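The Third Page

On Saturday the office at Presport was closed, but Ayuba Issahaku came in because the rules were not finished. Haddadin wanted them by the evening. The old book had 146 rules for desk robots, and he was allowed to keep 60.

He had a cup of tea, a red pencil and one strong opinion. A rule must be short enough to remember when you are frightened.

"Rule 2," he read aloud. "Both arms shall not enter the same space unless one of them is waiting."

"Who decides which one is waiting?" asked Nutska from the door. She had her coat on still.

"The rule does not say."

"Then it is not a rule — it is a wish."

He wrote this down in the margin, a little angry, and turned to the third page, where the clips were.
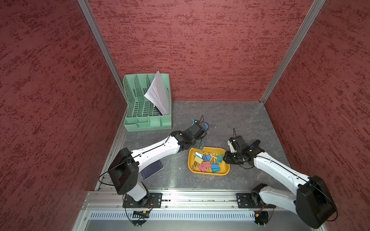
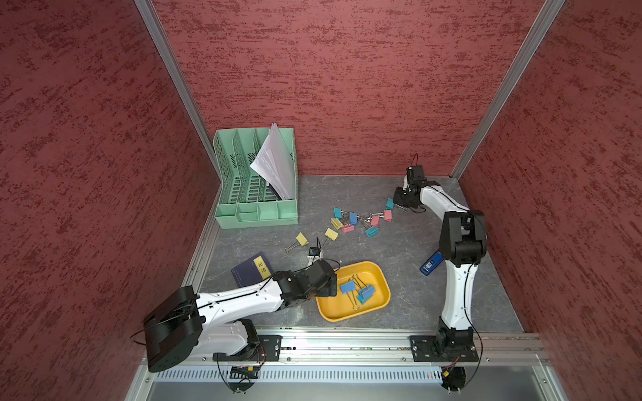
Both pictures: two arms, the yellow tray and the binder clips, for the chapter on small objects.

"My uncle in Plalludby kept bees," said Nutska, and she sat down at last. "He had three rules for visitors. One of them was only about hats."

"And people obeyed it?"

"They had hats."

Ayuba looked for a long time at the clips. Then he crossed out eleven lines about permitted force and wrote: If two things are held together, stop and ask before you pull. He read it again and changed "ask" to "call a person", as an arm may ask and receive no answer.

"Better," said Nutska. "What happens if the person is at lunch?"

He sharpened the red pencil and went back to rule 2.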